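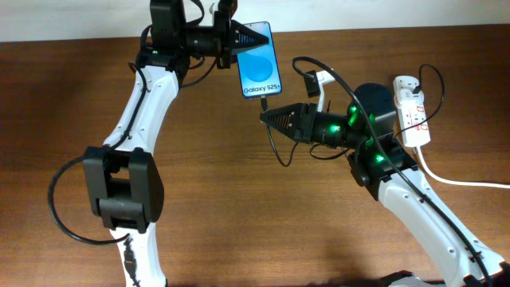
Fig. 1. Both arms at the phone charging task, left gripper on the phone, power strip at right.

Plimbridge Project, Progress Report 2
Section 4: What went wrong

Short version: right arm quit mid-task and we lost most of a afternoon.

Task is plug handling on a phone. Left arm holds the phone up, right arm does the cable end. Worked OK in early July, 60 episodes recorded, all usable. Second batch we wanted 99. Got to 60 again and then the right wrist stopped responding. No error on screen, arm just froze, then sagged when we cut power. Left arm kept holding. Lucky, because the phone did not drop.

First guess was overheating. Wrong. Let it cool, same fault in almost 2 minutes.

Second guess was the motor ID. Also wrong, checked with the Skunwood tool, all motors answered when the arm was parked. Only failed with the wrist rolled over. So: cable. The wrist lead was too short for the full roll and was pulling its connector part way out. Could not see it from the front.

Fix:
- longer lead, more slack at the wrist
- roll limit set in software (Brondberg config file, not the default one)
- someone keeps a hand near the power strip switch during runs

Safety note. Our stop script only stopped the left arm. The right one was never added to it after we rewired. Should of been caught in the checklist. Added now, tested with both arms moving, no phone.

Still open: why no error was logged. The Quezada driver seems to drop the timeout message. Havent had time to look into it, goes in report 3.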